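Aug 30, 2021

Where the keys go

I lost the shed key twice in July. The first time it was in a coat pocket, the second time it was in the bread bin, and I still can't explain that one. Setareh said she would stop lending me her spare if it happened again, so I finally sorted out the keys.

I started with the drawer by the back door. It had keys from the old flat in Jestonthorpe, a padlock key with no padlock, and 3 that fit nothing we own. I tried every one of them in every door, which took most of Saturday morning. The ones that didn't turn anything went in a jam jar in the garage. Mansa thinks I should throw them out. I'm giving it until Christmas.
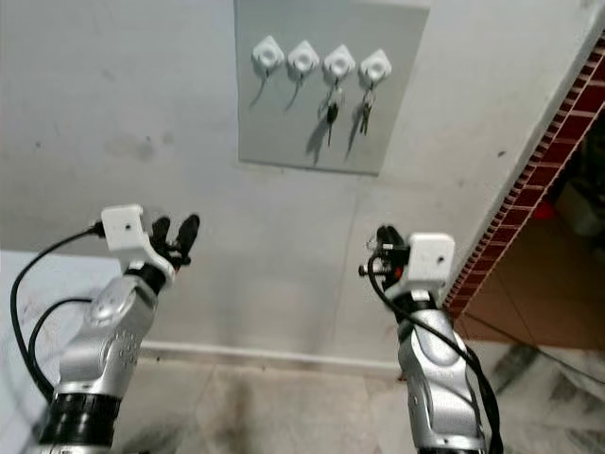
Keys we use every day now live up on the wall, high enough that they don't get knocked off by bags. The board is a plain light gray one with a row of four white hooks. The two hooks on the right have the key bunches, and the other two just have a loop of dark cord each. The wall underneath is scuffed and needs paint. I have half a can left over from the hallway, so that's next weekend's job.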